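Sorting the shirts, second pass

Everything I wore in September went back through the wash at 30 minutes and 26 °C, which the Hasto handles without complaint. Cottons and blends ran together — the load sheet says 3 kg.

The gray tub holds what still needs folding. I set it at the far end of the white table and work toward it, so the near side stays clear for laying a shirt flat.
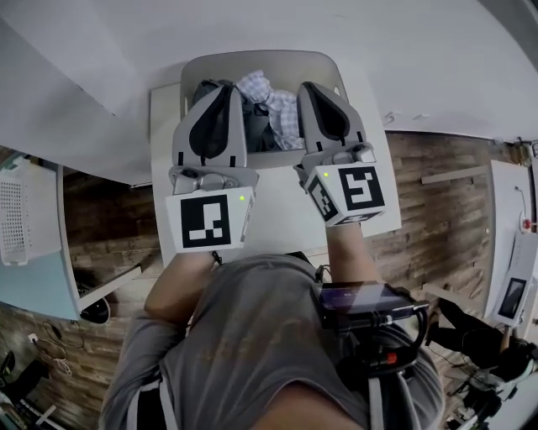
Filed under: Laundry

The light blue and white plaid shirt gets folded to a width of 26 cm, sleeves back first. Dark gray goes in its own stack. Parvathi Shetty wrote to recommend rolling; I tried it for a month and the collars suffered. Shelf depth is 80 cm, so two stacks fit front to back.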